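Student: Cameron Tautahi
Project: Joining parallel branches in a small job scheduler
Submitted: 21 Aug 2023

## 1. Background

The project was to write a scheduler that runs a set of jobs in the right order. Each job lists the jobs it depends on. The scheduler is called Brirnedier and is written in Python with the standard library only. Jobs are plain functions or shell commands, and the graph is read from a YAML-like text file that I parse by hand.

The first version, from May, could run a chain of jobs and could split into branches. It could not wait for several branches before starting the next job. If a job had three parents, it ran three times. Most of this report is about fixing that.

## 2. Design

Each job keeps a counter of unfinished parents. When a job ends, the scheduler goes through its children and lowers their counters by one. A child goes on the ready queue only when its counter reaches zero. The counters are set when the file is loaded, before any job starts.

I looked at two other ways first:

- **Polling.** A join job wakes up every second and checks whether its parents are done. It was easy to write but slow on short jobs.
- **A shared event per branch.** It worked until a branch had a branch inside it, and then I could not keep track of which event belonged to which level.

The counter needs a lock, as two parents can end at the same moment on different worker threads. My first build left the lock out. It passed every small test and then hung on a wide graph, with one child stuck at a count of one.

## 3. Failed parents

A failed job raised a separate question. Should the join still run? I added a `join` setting with two values:

```
join: all_ok
join: all_done
```

`all_ok` is the default and marks the child as skipped if any parent failed. `all_done` runs the child either way, and passes it the list of failed parents. Skipped jobs also lower the counters of their children. Without that, everything past a skipped job waits forever.

## 4. Tests

I used two graphs. Savska is narrow, with 14 jobs and one join at the end. Flusham is generated by a script and has 3031 jobs with 2218 joins, most of them nested.

Savska ran correctly with both versions of the lock code, so it was not much use for finding the bug. Flusham hung on the fourth run without the lock. With the lock in place I ran it 19 times and every job ran exactly once. 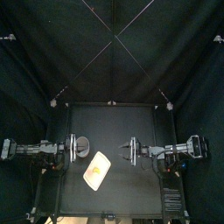 The time lost to locking was too small to measure on Savska. On Flusham the run took about two seconds longer with the lock, and I did not try to reduce it. One lock per job would probably help, but a single lock is easier to check.

One test failed for a different reason. A job named Đồng was written to the log with broken characters, and the log reader then treated it as a missing job. Opening the log file as UTF-8 on both sides fixed it.

## 5. Remaining work

- Loops in the graph are not detected. The jobs in a loop never start and no error is shown.
- There is no timeout on a job, so one stuck parent holds up its join.
- Retry is not supported. Adding it means a counter must not be lowered until the last attempt is over.
- The parser gives the wrong line number for errors that come after a comment.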